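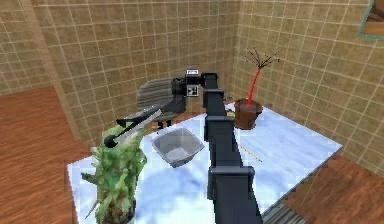

Page last changed: December 30, 2019

Wanted: people who don't believe our safety rules

Brelia is writing a set of house rules for robot arms that handle blades and other long tools near a table where people sit. We have a draft. It runs to 76 rules, and I doubt that half of them do any good. We need readers who will say which half.

Most of the draft was borrowed from factory practice, where there is a fence and a painted line on the floor. A room with a chair, a potted plant and a bowl on the table has neither. Rule 14 says the arm must "keep a safe distance from objects." How far is that when the tool is longer than the gripper holding it? Rule 31 says a tool must be carried "in the safest direction." Safest for whom? Gerasimos Manolakis wrote both and has agreed to hear complaints.

What you would do

You would go through simulated runs on your own computer, mark each one pass or fail against the draft, and write a sentence or more on every fail. There are 1562 runs in the set and you will get a share of them. A simulated table proves very little about a real one, and we won't claim otherwise in the final text. If a rule only works in the simulation, please say so in plain words.

Who should apply

Anyone who has worked near moving machines: kitchen staff, machinists, lab techs, safety reps. You don't need to code. We'd like some people who have had to live with a bad rule written by someone in an office. If you sell robot arms or get paid by someone who does, this call is not for you.

Pay and time

Paid by the hour, home-based, 2 months, starting in May. There is one meeting in Jundville, travel covered. Your name goes in the final document only if you want it there, and if you disagree with the result your objection gets printed in full.

To apply

Write to Ifigeneia Christodoulou at Brelia, Box 1091, Jundville. Skip the cover letter. Tell us about one safety rule you have seen ignored at work, and why people ignored it. Questions about pay go to Dennis Waweru at the same address.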